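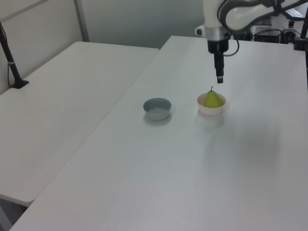 Tabletop arm beside a pear in a pink bowl, with the empty gray-blue bowl next to it.

Buying and Budgeting for a Tabletop Arm: Frequently Asked Questions

These are the questions we get most often from labs, schools and small food businesses that are planning a first purchase. Prices are not listed on this page. Ask for a quote, and it will be itemized the same way the answers are.

What does a basic station include?

The Arkeo station includes the arm, its controller, one gripper, the power supply, the emergency stop and a starter license for the Tronimance software. It does not include a table, a computer, cameras or camera poles. Many customers already have some of these, so we quote them as separate lines.

How much of the budget should go to the arm?

Expect the arm to be around half of the first-year total. The rest goes to the gripper, mounting, tables, computer, cameras, training and spares. Buyers who put the whole amount into the arm usually come back for a second approval within months, and a second approval is often harder to get than a larger first one.

Do I need your table?

No. Any flat table that does not rock under a moving arm will do. A plain, matte top is a good choice if you plan to use cameras, and a light color makes most objects easy to pick out. Shiny tops cause glare. If you are ordering tables anyway, consider two of the same height set side by side. One takes the work and the other takes poles, clamps and whatever else would be in the way.

Which gripper should I order first?

Start from the objects, and make a list with the widest, the narrowest, the heaviest and the softest. Fruit is a common first test because it is cheap and no two pieces are the same shape. A pear is harder than it looks. It is wide at the bottom, narrow at the top, and it bruises. If it also has to come out of a bowl it nearly fills, there is not much room on either side for fingers, and a slim gripper will do better than a wide one.

Send us the list before you order. Florence Gill in applications reviews every list and will tell you if the standard gripper is wrong for it.

Can I add a second gripper later?

Yes. The mounting pattern is the same across the current line. Budget for the gripper, its cable and half a day to recalibrate.

How many cameras should I plan for?

Most stations start with one or two. Price the pole and clamp along with each camera, as well as a cable long enough to run down the pole and back to the computer. Short cables are the most common reorder we see.

How much space does it take?

The arm itself needs little floor space. What people forget is the equipment behind it: controller, power supplies, computer, keyboard and cables. Plan a separate surface or a shelf for these, close enough for the cables but out of the arm's reach. Leave room for a person to get in behind it. If the station will be against a partition, measure before you choose a table depth.

What are the running costs?

Power use is low and most sites do not track it. The recurring items are the software license after the first year, replacement gripper pads, and the service plan if you take one. Test objects also cost something. One customer went through 434 pieces of fruit during a trial and had not set aside anything for it.

Is the service plan worth buying?

It depends on who will be using the arm. If you have a technician who is comfortable with wiring and calibration, you can probably skip it in the first year. If the arm will be shared by students or several shifts, we suggest taking it. The plan covers one inspection a year, phone support and a loan unit if a repair takes longer than 3 weeks.

Can I try it before I buy?

Yes. The Belmonte demo room takes bookings for half a day or a full day. Bring your own objects and containers. Clifford Dhillon runs the sessions and will send you the log files afterward, which you can attach to a purchase request.

We suggest at least 100 attempts on each object before you quote a success rate to anyone who signs off on money. Ten good picks in a row does not tell you much.

Do you rent or lease?

We lease the full station for 12 months or longer through Hidero. Short rentals are limited to the demo units and depend on availability. Part of a short rental can be credited toward a purchase if you order within 60 days.

What is the lead time?

Stock configurations ship in two to four weeks. Custom grippers take eight to ten. If your budget year closes in June, have the purchase order to us by March when a custom gripper is involved.

What should go in the purchase request?

List the arm, gripper, mounting hardware, tables, computer, cameras with poles, cables, training days, first-year spares and shipping. Add a contingency line of ten percent. If your approver wants a payback figure, use your own demo results and your own labor rate, and state both.

Who do I contact for a quote?

Call the sales desk at extension 470 or use the quote form. Have your object list and a sketch of the room ready.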